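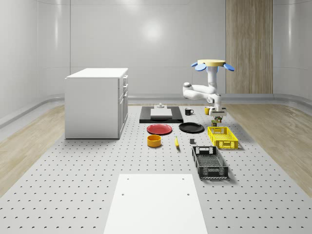 Stesgate cell

The Stesgate cell is a simulated tabletop work cell used for testing pick-and-place programs on household items. Built at Zorness, now looked after by the Uddin group. One arm, one two-fingered gripper, one platform with a grid of holes. Runs in the Drumus simulator only; no physical copy exists.

Setup

Arm hangs from an overhead mount on the right side and reaches down over the platform. Mount gets placed first, then the platform, then the props. Load order matters — props loaded before the platform drop through the floor. Stock props include plates, a mug, a bowl, a banana, plastic crates and a kitchen cabinet with drawers. Crates are the fussy ones. Their slotted walls need a collision mesh of 3,556 faces, and the simpler mesh lets fingertips pass right thru.

Layouts are stored as numbered files, 462 in the current release. Each lists prop positions measured from the platform corner, in millimeters.

Upkeep

Most upkeep is checking contacts. After any change to the physics settings the props are left to settle for 100 steps, and anything still moving gets its friction reset. Gripper is then opened and closed on the small block, no arm motion. Cabinet drawers tested last.

Known faults

Arm start pose in layout 708 (a leftover number, the old files were never renumberd) puts the elbow past its limit, so the controller refuses to start. Fix is to copy the pose from any other layout and save again. Glare on the back wall can upset color-based detection; turning down the overhead light clears it up. The banana rolls. Open since November.

See also: Drumus simulator, Collision mesh, Workcell calibration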